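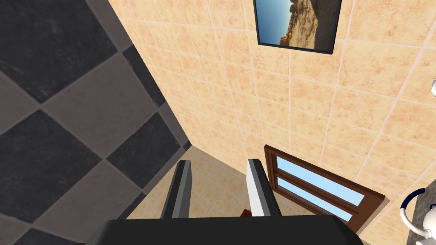
## Guiding the arms by hand in the simulated kitchen

Notes for anyone recording runs on the Titcombe kitchen. Most of them came from Tarek Rizk's first month on the hand controllers, with corrections by Afroza Thambiah.

### Before recording

- Open both grippers fully and leave them open until the first grasp. A half-closed start is read as part of the task.
- Check all the views. The wrist views tilt steeply when the forearm rolls, and on a tiled wall it is easy to lose track of which way is up. Find a window or a corner seam and steer by that.
- Clear the last run's offsets. Janance keeps them between sessions unless told otherwise.
- Set the hand-to-arm scale to 2 for reaching across the room and back to 1 for anything on the worktop.

### Moving near walls and mirrors

Approach a wall slowly and with the fingers square to it. The contact model is stiff, and a fingertip that touches tile at speed will throw the wrist joint.

Mirrors need more care. A reflected cupboard gives a false sense of depth, so judge distance from the mirror's frame and ignore what is inside it. Randa Moussa parks the wrist a hand's width off the glass - close enough to work, far enough to roll. 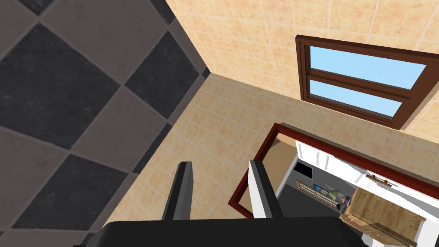 *Wrist view with the fingers open, mirror to the lower right and window above it.*

### Working over the counter

1. Bring one arm in at a time. Hold the other clear of the worktop until the first has stopped.
2. Hover, pause for a count of two, then descend. The pause gives the learner a clean break between reaching and grasping.
3. Take flat things by the short side. Thin objects on stone slip out of a diagonal grip.
4. Leave bottles until last. They tip, and a tipped bottle usually means a reset.
5. Do not correct a bad grasp in mid-air. Put the object down, open, and start the approach again.

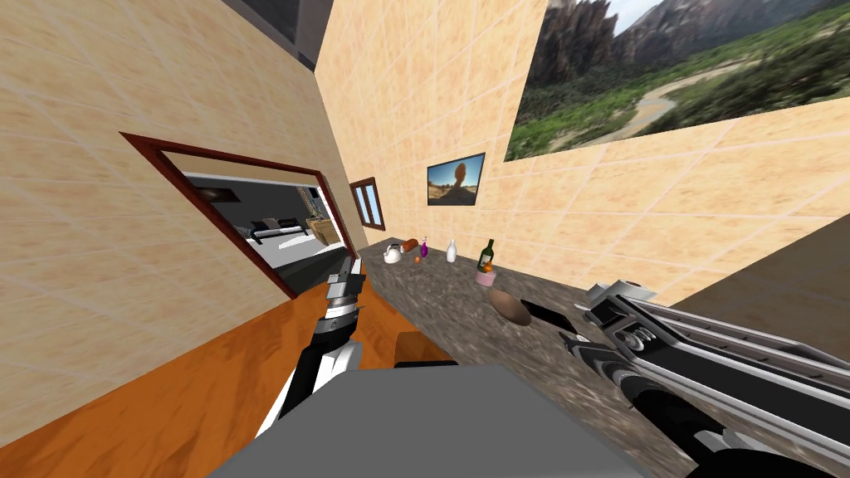 *Both grippers open at the granite worktop, the right one over the flat black object near the loaf.*

### Keeping or discarding a run

Of the first 145 runs we kept 74. Most of the rejects were hesitation: small back-and-forth movements over the target, which the learner copies faithfully. Trim idle time at the start and end, never in the middle.

Save kept runs under the task name, with the operator's initials last. Run 2047 is a good reference for pace.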